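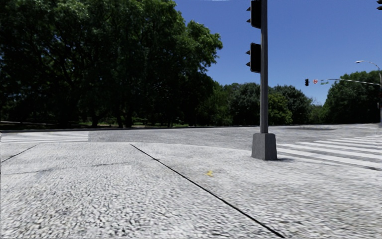 Fig. 1. Corner start point, sidewalk approach to the intersection. Simulated view, no traffic.

Search this notebook Enter keywords

Jan 11, 2021
Sidewalk navigation, example collection, Vesterero map

The purpose of this session was to begin the sidewalk portion of the Bestis training set. The target for the portion is 3000 short driving examples, each consisting of the rendered view, the steering command and the speed command. Episodes are limited to 40 seconds. The operator drives by hand controller and is to hold a walking pace throughout.

Corner starts are to be logged separately from mid-block starts. At a corner the operator must select one crosswalk before moving and enter the choice in the goal field. Episodes with a blank goal field will be excluded at export. The signal pole base is to be passed on the side nearer the goal where space allows; either side is acceptable if the goal lies straight ahead.

Pedestrians and vehicles remain switched off for the first 900 examples. The Danstead controller was recalibrated before the session and the dead zone set to 5 percent. Earlier recordings made with the old setting have been moved to the archive folder and must not be merged.

Ground marks and slab joints are labeled as free surface. The previous model slowed at dark joints, and the new set should contain enough straight crossings of them to correct this. Operators should not steer around stains. Shadows from street furniture are treated in the same way, including the one beside the bus shelter on the building block.

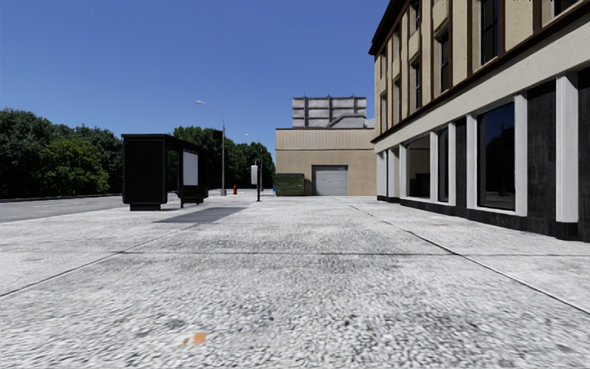

Prasert Somboon wrote in the margin that labeling every mark as free surface would be a mistake if the Naidoo map is added in March, where curb ramps and shallow steps share the same gray as the paving. He asked for a third label, "uncertain," to be available from the start.

The request is accepted. The label has been added to the operator menu and will be left out of training until a second person has reviewed it. Examples recorded this session keep their present labels.

Open: confirm that the goal field is written to the export file; repeat corner starts with the lower camera height.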